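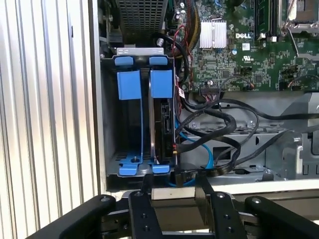

Two Months With a Used Dell Tower: Review

I bought this desktop from a refurbisher called Urnska in January. It was sold as a plain office machine with one hard drive installed, and I wanted it for storing family photos and scanned papers. The price was $43 plus shipping, so I wasn't expecting much beyond a case that closed and a board that booted.

Getting inside

The side panel comes off without a fight. Inside, the layout is simple enough that I didn't need the manual. The Dell board is green, the drive cage is gray metal, and the parts you are meant to handle on the cage are blue plastic. That color coding is worth more than it sounds when you are working under a desk lamp.

The drive cage

This is the part I bought it for. There are two upright slots side by side, each with its own blue bracket and release lever. The drive sits in the right slot with its connectors facing the cables, and the left slot is open for a second one.

The drive that came with mine reported 486 GB usable after formatting. I removed it to check the label and put it back, and the whole job took 4 minutes. The bracket has some flex in it. I would not want to do this every week, but for a drive that stays put for years it is fine.

Cables

The wiring is the weak point. Yellow and black power wires come down in a bundle, with thinner red and black ones looping near the board. I had to hold a few aside to get my fingers to the drive connectors. I ended up using two Talebi cable ties, which helped.

Noise and speed

It is quiet when idle. Copying a big folder makes the drive chatter, and I can hear it from the next room with the door open. My test folder of 1306 photos copied over the network during lunch with no errors. Opening large scans is slow. I haven't added memory yet.

What I'd change

A wider gap between the cage and the cables would make drive swaps easier. Urnska could also include a spare data cable, given that the second slot is the main selling point. I had to order one separately and it arrived on a Tuesday, nine days after the computer.

Rating: 4 out of 5. I'd buy it again at this price for storage. For a main computer I would look at something newer.

Reviewed by Iestyn Rowlands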